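Section 4: Filling the household bin

OK, so you've got the Vela shelf unit bolted together and the big open bin is sitting where you want it. Now for the part I like best – putting stuff in it.

1. Empty everything out first, even if you only set it up in April. I dump mine on an old sheet.

2. Wipe down the floor and walls with a damp cloth. Metal bins scuff (mine looks like it's been through a war) and old marks won't come off however hard you rub, so don't wear yourself out.

3. Sort into flat things, bagged things and everything else. Flat and round stuff like lids goes in the back corners. Bagged stuff goes next to it, standing up if the bag will let you.

4. Leave the middle open for now. You'll want somewhere to put your hand down when you're digging for something.

Note: the Olum dividers fit this bin too, but I took mine out after a month. They kept catching on plastic packaging and I'd end up pulling out three things to get one. 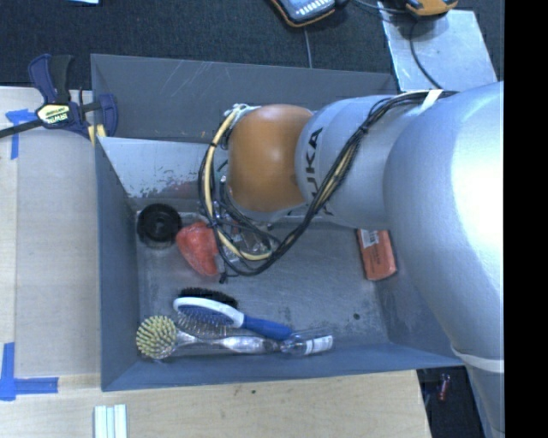

5. Add the rest a few pieces at a time, heaviest first. I stop at 20 pounds per bin. The Treloar brackets are supposed to hold more, but I have to lift this thing down myself!

6. Squeeze the air out of any loose bags before they go in. It's amazing how much room you get back, and shiny bags slide all over the place when they're puffed up.

7. Check that nothing sticks up over the walls, then slide the bin back until it clicks.

Caution: don't drag a full bin across a wood floor. Clestwood sells felt pads for the bottom (part 94 in their spares list) and I'd put them on before you load anything, while the bin is still light enough to flip over.

Caution: keep bottles of cleaner out of this one. They leak – ask me how I know – and then you're back to step 1.

If the bin won't click into place, go back to Section 3 and check that both runners are at the same height. Mine were one hole off.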